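Sketach to Release Skulis, a Line of Bath Towels for People Who Do Not Fold

Flokulberg, January 23, 2025

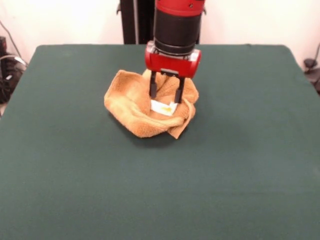
An orange-tan towel in its natural state, bunched up on a dark green tabletop, with something small and white tucked into the middle.

Sketach, the household linen maker, will begin selling a new line of terry bath towels called Skulis this August. The company has looked closely at how towels are kept in real homes and has come to terms with what it found.

The Skulis line grew out of a survey of 318 households in and near Flokulberg. People were asked where their towels were at that moment and what shape they were in. Of those who answered, 91 said that every towel they owned was folded. The rest named beds, chairs, door handles, the top of the dryer and, in one case, the car.

"We have spent 20 years printing folding instructions on the back of our labels," said Colleen Sutherland, managing director of Sketach. "I would like to thank the people who read them. I believe I have now met most of them."

Skulis towels have a looped terry surface on both sides and a flat woven hem that the company says will lie down again after a night spent in a heap. They come in bath and hand sizes. The colors are caramel, slate and a green that the design team argued over for most of last winter and that Sutherland still calls "the compromise."

Caramel was the first color settled on. Annick Sandhu, who leads the design team, chose it after leaving samples lying in piles in the Sketach break room and asking coworkers which pile bothered them least.

"White looks wonderful on a shelf," Sandhu said. "On the floor it looks like an accusation. Caramel just looks like a towel that is having a rest."

Each bath towel has a hanging loop at 2 of its corners, so that a person grabbing it in the dark has a fair chance of finding one. The care label has been cut down to washing and drying directions. The folding diagram is gone. Customers who miss it may write to the company for a copy, and Sketach still has a great many.

The survey also asked what people had found inside a bunched-up towel in the past month. Socks came first by a wide margin, followed by washcloths, paper tissues and receipts. Oriana Painemal, who ran the interviews, said the question was added late and drew the longest answers.

"One man went to check while I was on the phone with him," Painemal said. "He was gone quite a while. He came back with a library card and seemed very pleased."

As a result, Skulis packaging will carry a single line of advice asking owners to shake the towel out before it goes in the wash. Sketach considered adding a second line and decided not to push its luck.

The towels will be sold through the Sketach store in Flokulberg and at MacDonald, the home goods shop, where they will be displayed in open bins. Wayne Bouchard, who buys linens for MacDonald, asked for the bins after years of watching his staff refold the towel wall every evening.

"Customers pick one up, hold it to their face, and put it back as a ball," Bouchard said. "With these I can tell them they did it right."

Sketach will go on making its regular towels, which fold very well and which the company continues to recommend to anyone with a linen closet and the will to use it.

About Sketach
Sketach designs and sells towels, sheets and table linens for the home. Its offices and store are in Flokulberg.

Press contact
Jennylyn Panganiban, Sketach Press Office
Fabric samples in all three colors can be requested from the press office. They will arrive folded, as the envelopes are small.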